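Showing the arm what to do: kinesthetic teaching and teleop
Handout 6, notes for the Castholm lab section
V. Ardeleanu, July 2022

Read before lab. Typed these up fast, tell me if something is wrong. Replaces the May version, which had the logging part backwards.

Where we are. Last time: writing the motion yourself, waypoints by hand. Works, slow, breaks when the object moves two inches. Now the other way. A person does the task with the robot, we keep the record, and something gets learned from it. Names you will see: learning from demonstration, imitation learning, programming by demonstration. Same family. Don't get hung up on it.

Two ways to get the demo in.

By hand (kinesthetic). Arm goes into gravity compensation, you grab it near the wrist and push it through the task. Joint angles recorded the whole time. 
Good: you feel contact. Push a key or a lid and you know it through your palm. No mapping problem either, the path you record is one the arm can do, because the arm did it.
Bad: your own body is in the camera view. Two hands on one arm is fine, two arms at once is miserable. People also push harder than the motors would, so the forces in the log are yours mixed with the robot's. Keep that in mind for the contact tasks.

By remote (teleop). You hold a leader arm, or a 3D mouse, or hand controllers, and the robot follows. Camera view stays clean. The policy later sees the same kind of picture you recorded.
Bad: no feel, or very little. Depth is hard from a flat screen. There's lag. Everybody overshoots on their first day and then gets too careful, and too careful is also a problem (see pauses, further down).

We use teleop in the simulator first and then on the bench arm. Leiva is our sim setup, Jirnimov is the recorder that sits on top of it. Start Leiva first. If you start the recorder first it will wait forever and not tell you why.

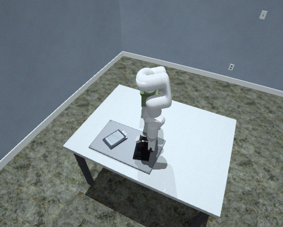 Frames. Most of the confusion in section last week was frames so once more. Base frame is fixed to the table. Tool frame moves with the gripper. If your controller is in tool frame, then "forward" changes as soon as the wrist turns. Some people love this. For moves across the table use base frame. For the last inch, tool frame is easier, you just go along the fingers. There is a toggle. Check it BEFORE you hit record, not during.

Clutching. Your hand runs out of room before the robot does. Hold the clutch, robot stays put, move your hand back to a comfortable spot, let go, carry on. Do not clutch in the middle of a grasp. The log gets a flat spot there and the policy will happily learn the flat spot.

What gets logged, every step:
joint positions
gripper opening
commanded target (what you asked for)
camera images
a time stamp

The commanded target and the joint positions are different things. Target is the action. Joint positions are part of the observation. The old handout had these swapped, sorry. If you train with them swapped the loss looks beautiful and the arm barely moves.

Pauses. You stop to think, arm sits still, and you have a long run of steps where the right action is "do nothing." Train on enough of those and the robot freezes at that spot. Plan the move first, hands off. Then record. If you have to stop for more than a breath, throw the demo out and go again, it's cheaper.

How many demos. Depends. The Sollari set we use in the homework has 223 and it's one task. With almost 19 clean ones you can see something start to work in sim for a simple reach, with the object starting in the same place. Move the start around and you need a lot more. Clean beats many, up to a point — but all of them identical is bad too. You want spread in where things start. You do not want spread in how you do the task. Pick one way of going in (from the left, say) and stick with it. Half left and half right, a plain regression policy averages them and goes straight down the middle into the object.

Drift. The policy makes a small error, lands somewhere you never showed it, makes a bigger one. The usual fix is showing recoveries. Start some demos from a bad spot: gripper too high, turned wrong, off to one side. Then correct and finish. Start from the bad spot, don't drive there while recording, or it learns to go there. The other fix is to run the policy, watch, take over when it goes off, and add the takeover part to the data. That's DAgger more or less, we do it properly in the next handout.

For lab:
Work in pairs, one drives, one watches the log. Swap after 6 demos.
Write down the frame you used and teh controller gain. Every file.
Keep the failed ones in a separate folder, don't delete. We'll use them.
Replay one demo open loop before you record the rest. If the replay doesn't match what you did, stop and come find me.

On the bench arm only: one person keeps a hand on the stop button, and that person does nothing else. Speed limit stays where it is set. Long hair tied back, no lanyards.

Question to think about, not graded: you show the same task by hand and by remote. Which log has the smoother path, and does smoother mean it's easier to learn from? Bring a plot if you can, a rough one is fine.

Virgil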